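Proltusham hand-held gripper kit – any good for packets and snacks?

Posted by Tsion Tesfamariam

Has anyone here used the Proltusham kit? It's the pair of hand-held grippers with the padded fingers, and you squeeze them yourself to record pick-and-place jobs for a robot arm to learn from. Our club wants to teach our arm to tidy small food packets into a tray. My worry is shiny, crinkly wrappers. Our old suction cup hates them. We have 68 left in the budget for spare parts, so I'd also like to know what wears out.

Gemechu Beyene

Yes, and I love it! I've had mine since April and packets are what I use it for most. The pads have just enough give for foil that's all folds and creases, and you feel the squeeze through your own hand, so you learn quickly how gentle to be.

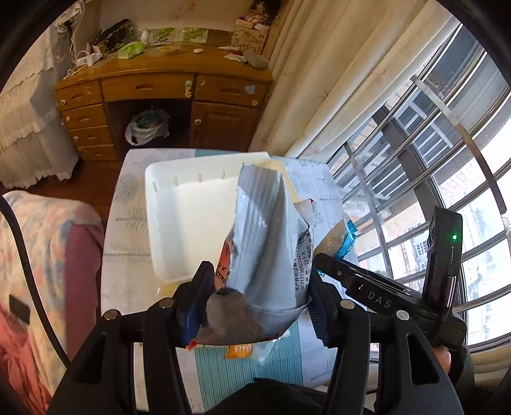

Use both hands from the start. Steadying something with one gripper while the other takes hold felt clumsy for my first 40 tries, then it clicked and I was whizzing through them – great fun. I had about 2,000 recordings by the end of the summer.

For flat things like cracker packs, go for the two short ends and keep your wrist level. Come in along the long sides and the pack tends to tip as you lift.
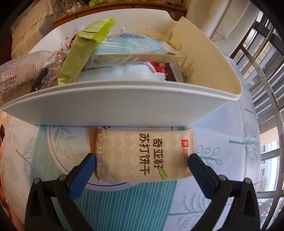 I'd also mix up what's in the tray between goes, or the arm only learns one layout. As for spares, get pads. Mine went smooth at the tips and I'm on my second set. The fingers themselves are still fine.

Asnakech Wako

we got the Wimari one instead, cheaper but stiffer springs. ok for boxes. my thumb ached

Ye-rin Yang

Agree with Gemechu about the pads. Wipe them with a damp cloth after greasy snacks and they grip like new again. Check the cable too – mine kept catching on the table edge until I clipped it to my sleeve. Prisden do a longer one that fits.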